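Secar roupa dentro de casa, outra vez

Outubro chega e a varanda deixa de servir. Estendal na sala, portas fechadas, vidros a pingar de manhã. Toda a gente conhece o filme. E depois o cheiro, aquele cheiro a cave que se agarra ás toalhas e não sai com nada.

Falámos com quem vive disso. Na Karam, lavandaria de bairro com 13 máquinas e fila à porta desde as sete, a regra é simples – tecido grosso nunca seca dobrado. Felpo, pelúcia, mantas. Sacudir primeiro, estender depois, espaço entre peças. Quatro dedos, pelo menos.
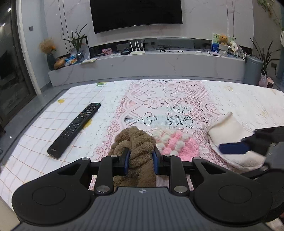

Tarek Rizk discorda, e com força: o espaço ajuda pouco se a janela ficar fechada o dia inteiro, em casa dele só resolveu quando passou a abrir tudo dez minutos de manhã, mesmo com frio.

Há quem vá pelo desumidificador. O da Sovico custa 300 euros, faz barulho, gasta luz. Funciona num quarto pequeno. Numa sala com pé-direito alto, enfim.

Amaciador? Menos do que diz a tampa. Deixa uma pelicula nas fibras e a toalha bebe menos água. Vinagre branco no lugar dele, meia chávena, e ninguém dá pelo cheiro depois de seco.

Quem não tem espaço acaba na self-service. Na Karam, 4 euros por ciclo, 49 minutos. Levar livro.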